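Umbral electoral

El umbral electoral, también llamado barrera electoral o cláusula de exclusión, es la proporción mínima de votos que una candidatura debe alcanzar para participar en el reparto de escaños. Se aplica sobre todo en sistemas de representación proporcional y se expresa como porcentaje de los votos válidos o de los votos emitidos, según la norma.

Clases

Se distingue entre umbral legal y umbral efectivo. El primero figura en la ley electoral o en la constitución. El segundo resulta de la magnitud de la circunscripción – el número de escaños que se eligen en ella – y de la fórmula de reparto. En una circunscripción de 2 escaños, una lista con más del 30 % de los votos puede quedar sin representación aunque no exista barrera legal alguna.

El umbral legal puede exigirse en el conjunto del territorio o en cada circunscripción. Algunas legislaciones fijan porcentajes superiores para las coaliciones, y otras eximen a los partidos de minorías nacionales o a los que obtienen un número determinado de mandatos directos.

Efectos

La barrera reduce la fragmentación parlamentaria y suele facilitar la formación de gobiernos. Como contrapartida, aumenta los votos sin representación y la desproporcionalidad del resultado. También influye en el comportamiento previo a la votación: los partidos pequeños tienden a presentar listas conjuntas y parte de sus votantes opta por fuerzas con mayores posibilidades.

Cálculo

La inclusión de los votos en blanco en la base de cálculo eleva el número de papeletas necesario para superar la barrera. Una vez excluidas las listas que no la alcanzan, los escaños se distribuyen entre las restantes mediante un método de divisores, como D'Hondt o Sainte-Laguë, o de cocientes, como Hare.

Véase también

Circunscripción electoral
Gobierno de coalición
Voto estratégico 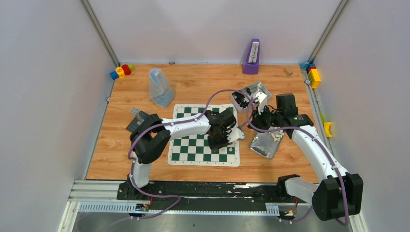
Tablero de ajedrez de casillas verde oscuro y blancas.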